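Costholm Residence Opens Laundry and Folding Room for Families

Families staying at the Costholm Family Residence now have a dedicated room for washing, folding and sorting clothes and bedding, following the completion of work on the ground floor of the east wing. The room opened to residents in July and is available every day until 9 p.m.

The residence provides short-term accommodation for parents and children who are between permanent addresses. It has 24 family rooms, and most households remain for several months. Until this summer, residents shared a single washer in the basement and carried damp laundry up two flights of stairs to dry in their own rooms.

The new facility has washers and dryers along one wall, open shelving, and a long table at a height suitable for folding sheets and blankets. Work on the room was carried out by the contractor Feson and cost $4,000 less than the amount set aside, according to the residence's summer statement. The balance will be used to replace bedding.

"Parents told us at intake, and told us again when they left, that laundry took up more of their week than it should," said Paula Oprea, director of the residence. "They were not asking for anything elaborate. They wanted a place to wash a blanket and get it back on the bed the same night."

Alongside the room, the residence has introduced a bedding and clothing program under the supervision of Lavanya Kurup, household services coordinator. Each family receives a set of bedding on arrival, including one blanket for every child, and may keep the blankets on departure. A total of 370 blankets, sheets and pillowcases were sorted in preparation for the opening. Items with worn seams or thin patches were withdrawn and passed to a textile recycler.

Ms. Kurup said that children are invited to choose their own blanket from the shelf. Printed designs tend to go first, and the residence now sets aside part of its bedding budget for them. Plain blankets remain available for adults and for older children who prefer them. 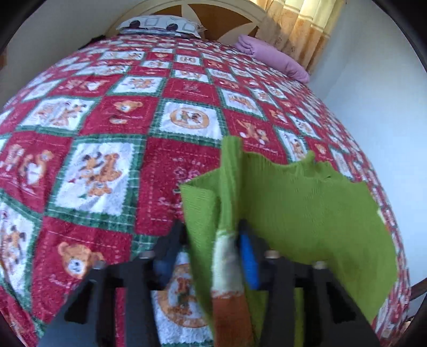
The program also includes a weekly folding hour, held on Sunday at 4 p.m. Staff members show children how to fold their own clothing and make a bed, and parents are welcome to attend or to use the time for other tasks. Sessions take place either at the long table or in the family's own room, where the bed itself serves as the folding surface.

"A bed is a good place to learn," said Edivaldo Arruda, who leads the sessions. "It is the right height for a child of six, and there is space to spread things out. We begin with one piece of clothing, smooth it flat, and bring the sides in. Some children want to do the whole drawer after that. Others do one shirt and go outside, and that is fine as well."

Mr. Arruda added that clothing with knitted or stretchy fabric is usually left until the second or third session. Such pieces tend to shift as they are folded, and younger children find them easier to handle once they have practiced on pillowcases and towels.

Corina Sârbu, who has lived at the residence with her two sons since the spring, said the new arrangements had changed the family's evenings. "Before, there was always something hanging over the chair or the end of the bed," she said. "Now the boys put away what is theirs. My younger one is very strict about his blanket. It has to be straight before he gets in."

Residents are asked to observe the following arrangements when using the room:

Washers and dryers may be reserved on the sheet beside the door, with a limit of 3 loads per household per day.

Heavy blankets should be washed alone. Residents who are unsure whether an item may be machine dried should check the label or ask at the front desk.

Clothing left on the folding table at closing time will be placed on the shelf marked with the room number - it will not be moved elsewhere.

Detergent is supplied by the residence. Families who require an unscented product should inform Ms. Kurup.

A second phase of the work is planned for the fall. It will add a small mending corner with a sewing machine and a supply of buttons, thread and patches. Tincuța Matei, a retired tailor from the Plenitz neighborhood, has agreed to hold a mending session twice a month once the space is ready. Families will be able to bring torn bedding as well as clothing.

The residence accepts donations of new or gently used twin-size blankets, pillowcases and children's clothing in all sizes. Items should be clean, dry and packed in closed bags. They may be left at the Bucur Street entrance on weekdays between 9 a.m. and 5 p.m. Pillows and electric blankets cannot be accepted.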